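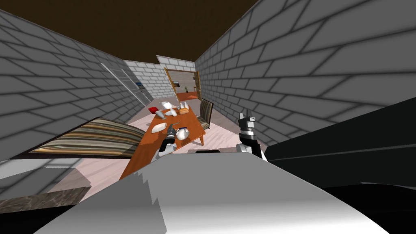 Slide 1. Gathering examples is the part of the Kodinon project I get asked about least and worry about most. The pitch we all heard was that simulation makes examples cheap, so just collect more. I want to push on that. Take a table like this one, with a plate and a white teapot-like thing on it and one gripper already down between the two. It looks like a decent start to a demonstration. Whether it teaches the learner anything is a separate matter, and a pile of 1,000 of them won't settle it. (Pause. Let them look.)

Slide 2. Where the labels come from. Otakar Malý wrote our labeling rules in March, and they're fine as rules go. My complaint is that they assume one view is enough. Close up, the big white kettle and its navy-blue handle take over, and the bread and the bottles line up off to one side. A person sorts that out fast. I'm not convinced our model does – Usmont says it will, with scale. Ask them for the test. I did, twice.

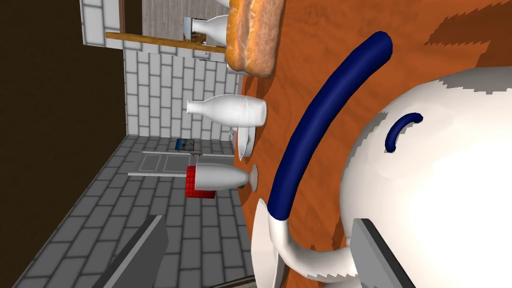 Slide 3. The dull stretches

Everybody shows the grasp. Most of what we store is the part with nothing between the fingers. We used to trim it. Qistina Sutanto argued for keeping it, and I argued against, and we still haven't run the comparison properly. 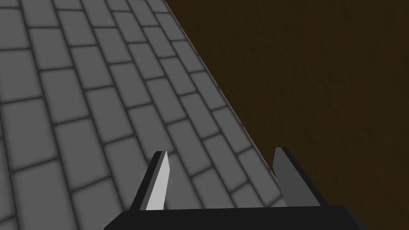
Open gripper, tiled floor to the left, dark wood to the right.

My worry is near-duplicates. Kuruc, our filtering script, threw out 68 clips from one batch and I would have thrown out more. Two clips can pass every check and still say nearly the same thing, and then the count on the front page of the report goes up and the learner has gained very little.
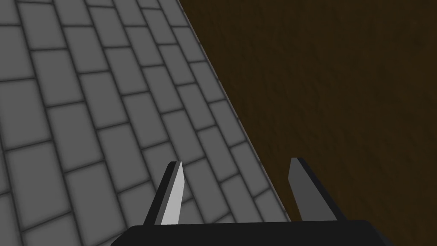
So when somebody quotes you a dataset size, ask how many clips are left after the repeats go. Ask who decided what a repeat was. We got 3 answers from 4 people on our own team.

Slide 4. What I'd fund next: the trimming comparison first, then a second pass on the labels. No new collection until both are done. Skip Filler if time is short and go to questions.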